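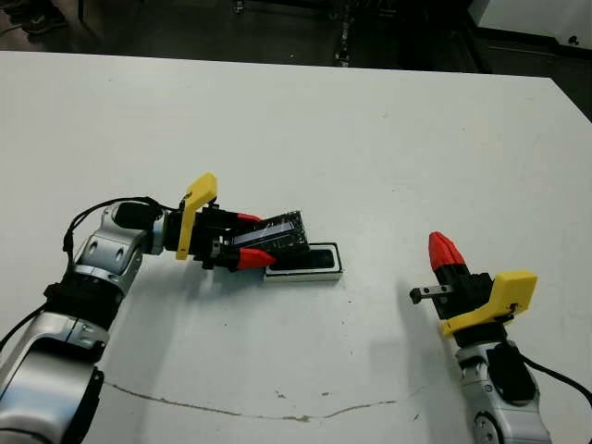

Subject: Re: Draft handling rules, section 4 (grip and placement of small electronics)
List: Zusura Working List on Shared Robot Cells
Date: Friday, September 21, 2018

To all list members,

The Dumura site has asked for a ruling on two points in the draft before it goes to the partner sites. The original message is quoted for those who joined the list after it was sent.

> The draft says in 4.2 that bare boards are to be held "by the edges
> only." Our operators read this as a ban on any contact with the face
> of the board. Some of our boards carry parts right up to the edge, and
> there is no clean strip left to hold. Are we to stop handling them?
>
> Second, 4.5 asks for a fingertip check "at regular intervals." The
> Pruvico auditors will ask us what the interval is. We have been
> checking every 30 cycles at one station and once a shift at the
> other. Please give one figure that we can put on the station card.
>
> – Dumura site, cell operations

On the first point, 4.2 was written with plain boards in mind and the wording is too narrow. The editors propose the following text:

"4.2 A bare board shall be held by its edges where a clear edge is available. Where it is not, the site shall name the permitted contact areas on the station card, with a drawing. Contact with connectors, switches and glass parts is not permitted in any case."

A new clause would follow it:

"4.3 Transfer to a tray shall be made from the lowest height the fingers allow. Only one arm shall hold the board during placement. The second arm shall keep its fingers open until the first has released and moved clear."

The Lương site objected to the last sentence on the grounds that it slows the work by nearly 10 percent. The editors have noted the objection and have kept the sentence. Two arms pulling on one board was the most common cause of damage in the reports sent to this list, and sites that want an exception may apply for one in writing.
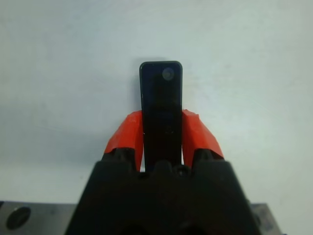 On the second point, the editors agree that "at regular intervals" cannot be audited. The proposed figure is one check every 15 cycles for any station that handles finished devices, and every 30 cycles for all others. Printed fingertips are allowed under the draft, and uneven upper surfaces such as those on the red-orange pair are not by themselves a reason to replace them. What matters is the inner face, where the finger presses on the side of the device. If that face is chipped, or if grit can be felt on it with a gloved finger, the pair is to be replaced together. A single finger is never to be replaced alone.

Clause 4.5 would also gain a note on slim devices held upright. The fingers should close on the two long sides, and any lens, button or sensor window should be left uncovered so that the operator can inspect it before release. Grip force is to be set for each device type and written on the station card. Sites should not carry a setting over from one device to another, even where the two are close in size.

Comments on these clauses should be sent to the list, with the clause number in the subject line. Each site has one vote, and 6 votes are needed to adopt. The revised text will be circulated in October. Until then the present draft stands, and Dumura may continue with its current intervals at both stations.

For the editors,
Zusura Working List on Shared Robot Cells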